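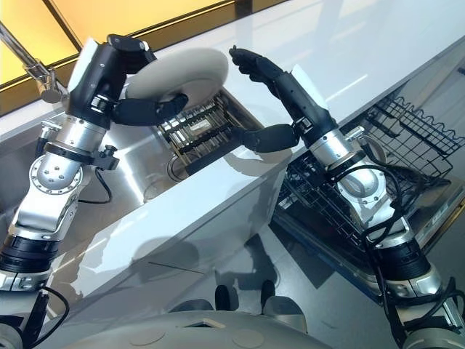

2 min read

Ticket 559 - Guminmont screening room, DCP won't ingest
Status: open, waiting on distributor
Owner: Ilze Liepiņa

Trailer reel and feature both on the one drive. Trailer fine. Feature stops at 90 percent, hash error on reel 4. Same spot twice.

Tried so far:
- different USB port, no change
- reboot server, no change
- copied to the Trolar box first, then over the network. Took 20 min longer, same error
- KDM loads OK, dates good thru July, so not a key problem

Called Ivo at the distributor. He says the director's cut was swapped in late and some drives went out with the old reel 4. Ours might be one of them. He's checking serials.

Update, 4:15 pm: confirmed, bad batch. 8 drives total. New one coming by courier, they'll also push reel 4 by download if our line holds up. Started it, slow.

Update, 6:40 pm: download done, hash matches. Re-ingesting whole feature, not just the reel. Dont delete the old copy untill I've spot checked the reel 3/4 changeover and the 5.1.

Press screening still on as far as I know. Subtitles not checked yet, someone pls do that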